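Hallesow Flustumari review: a countertop bitcoin terminal that does most of the job

Filed under: Hardware, Payments

The Flustumari is a small payment terminal for shops that want to take bitcoin over the counter. It handles Lightning payments and ordinary on-chain payments, prints a receipt, and keeps its own record of sales. Hallesow sells it as a finished product, with no need for a separate computer on the premises. It was tested on firmware branch Mendoza, which is the one that ships on new units.

In the box are the terminal, a power supply with a fixed lead, one roll of receipt paper and a folded sheet with a setup code. The full manual is a download. Spare paper is a standard width and can be bought anywhere.

Setup

First start takes the user through language, time zone, Wi-Fi and a six-digit PIN. After that comes the important choice, which is where the money goes. There are two modes. In the first, the terminal connects to a Lightning node you already run, using a limited key that can create invoices and check whether they have been paid, but can't spend. In the second, Hallesow runs the node and sweeps the balance to an address you supply.

The first mode is the one to use if you have the node. The key is entered by scanning a QR code, and the terminal refuses it if it carries spending rights. It names the permission that is too broad, so you can go back and issue a narrower one. That is good practice and was a welcome surprise at this end of the market.

The second mode is quicker to start but you are trusting Hallesow with the float until the sweep happens. The default sweep is once a day. It can be changed to a threshold, with a minimum of 1,000 sats, though anyone setting it that low will spend more on chain fees than the sale was worth. The settings page ought to show a fee estimate next to the threshold. It doesn't.
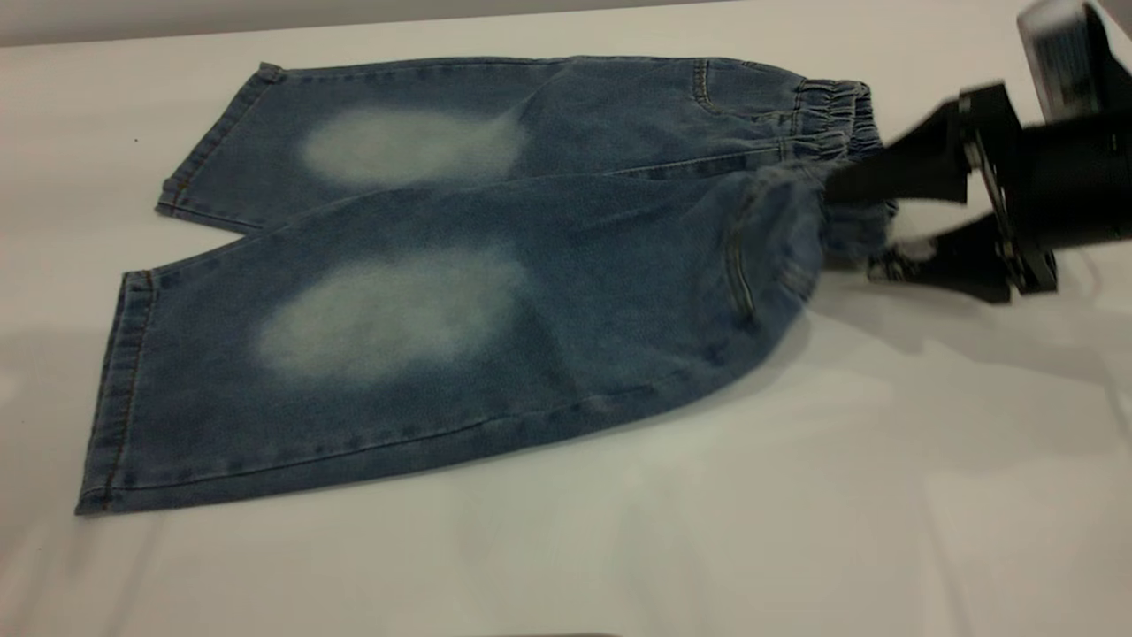 For on-chain payments both modes work the same way. You load an extended public key and the terminal derives a fresh address for each sale. I paired it with the Lostdale desktop wallet, which exports the key in the expected format, and checked the first few derived addresses by hand against the wallet's own list. They matched. Do this check yourself before going live, whatever wallet you use. The terminal has a page for it under Settings, Receiving, Show addresses.

Taking a payment

The cashier types an amount in local currency and presses the green key. The terminal fetches a rate, builds the invoice and shows a QR code. The customer scans it, the payment arrives, the screen goes green and the receipt prints. There is an optional tone.

Lightning payments were confirmed on the terminal almost as soon as the customer's phone said they had been sent. When one failed it was nearly always a routing problem on the sending side, and the terminal can do nothing about that except offer to show the on-chain address instead. It does so with one key press, and the sale keeps its reference number, so the books stay tidy.

The invoice lifetime is set at 600 seconds. This is too long for a shop. A customer who wanders off to find a better signal can come back and pay at a rate that is several minutes old, and the merchant carries the difference. The value can be shortened, but only through the web panel, and it goes back to the default after a factory reset. A lifetime of two or three minutes would suit most counters.

On-chain payments are harder to do well in person and the Flustumari makes a fair attempt. You choose whether to accept a payment when it is first seen or to wait for a confirmation, and you can set a limit above which the wait is compulsory. Transactions that signal they may be replaced are flagged in amber. The manual explains the risk in one clear paragraph. The screen text, "Pending (R)", explains nothing, and staff will need to be told what it means.

Exchange rates

Rates come from Hallesow's own server. The panel says this is an average of several markets without listing them. You can add a markup or a discount as a percentage. You can't point the terminal at a different source, and if the server is down the terminal will not create invoices in local currency at all. It still accepts amounts typed in sats, so trading can carry on if someone has a rate to hand, but that isn't a sensible thing to ask of a Saturday assistant.

A cached rate with a visible warning would be better. Other terminals do this and let the owner decide how stale is too stale.

Records and tax

Every sale is stored with the local amount, the amount in sats, the rate used, the time and the payment hash or transaction ID. The export is CSV. Column names are plain, dates are in a format that spreadsheets read without complaint, and refunds appear as separate rows with a link to the original reference.

One fault here is worth knowing. Network fees on sweeps are not included in the sales export. They sit in a second file, which has to be downloaded from a different page and has no shared reference column. Matching the two is a manual job. For a shop with a handful of bitcoin sales in a month this is a nuisance. For a busy one it would be a reason to run your own node and take the figures from there.

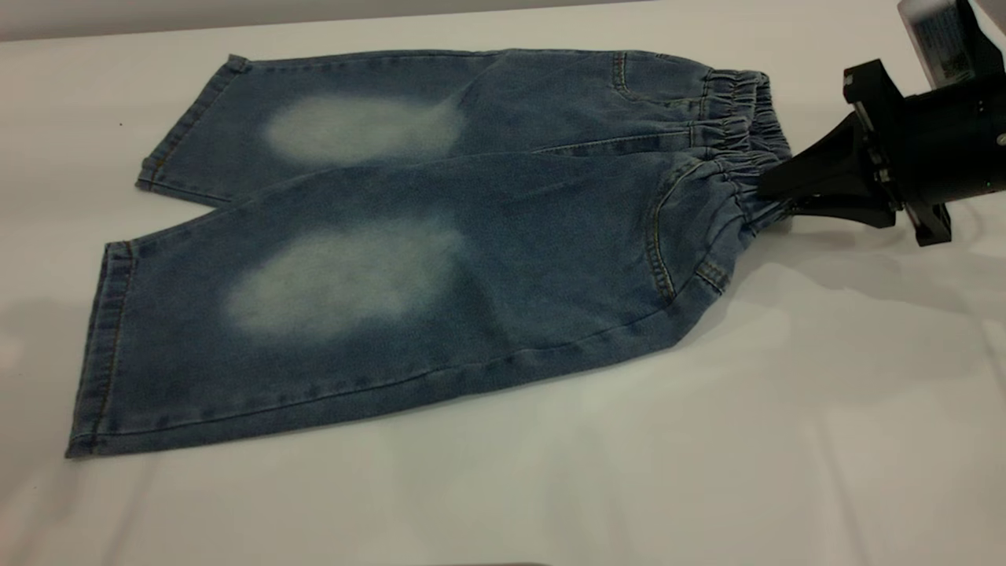 Refunds

The terminal can't send money, so a refund has to be made from your own wallet. What it does is record one. You find the sale, choose Refund, and the customer shows an invoice or address, which the terminal scans and passes to the web panel as a pending item. The owner then pays it and marks it done.

The refund amount can be fixed in local currency or in sats. It is set to local currency by default. Decide on this before the first customer asks, and print it on the receipt footer, which takes up to two lines of your own text. A large move in the price between sale and refund will leave one side unhappy whichever you pick, and a written policy saves an argument.

Security

The PIN locks settings but not the sales screen. After 16 wrong attempts the terminal wipes its keys and returns to first start. As it holds no spending keys in node mode, a stolen unit gives the thief your sales history up to the last sync and your extended public key. The second of these is a privacy problem, as it lets the holder see every address derived from it, past and future. Use a separate account in your wallet for the terminal and move to a new one if the unit goes missing.

Firmware updates are signed and the fingerprint is shown on screen before installation. The source for the terminal software is published. The source for Hallesow's server is not.

Hardware

The case is plastic and does not creak. The keys have a firm action and the numbers are printed deep enough to last. The screen is readable under shop lighting but poor in direct sun, and older phones had trouble scanning from it near a window until brightness was turned up by hand. There is no automatic setting. The battery is meant to cover a short power cut and should not be counted on for a market stall.

The printer is the weakest part. Loading paper requires the roll to go in from the left with the lid held fully back, and if it is seated slightly off, the receipt prints faint down one side.

Good points

Limited keys enforced in node mode
Clean switch from Lightning to on-chain within one sale
Sensible CSV export for sales

Bad points

Single rate source with no fallback
Invoice lifetime too long and awkward to change
Sweep fees kept in a separate file
Fussy printer

Verdict

Recommended for shops that already run a Lightning node, or have someone who can run one for them. In hosted mode it is harder to justify, as the day's takings sit with the maker and the fee records need work. Hallesow lists a rate fallback as planned for the next firmware branch, without giving a date. Buyers who depend on local currency pricing should wait for it.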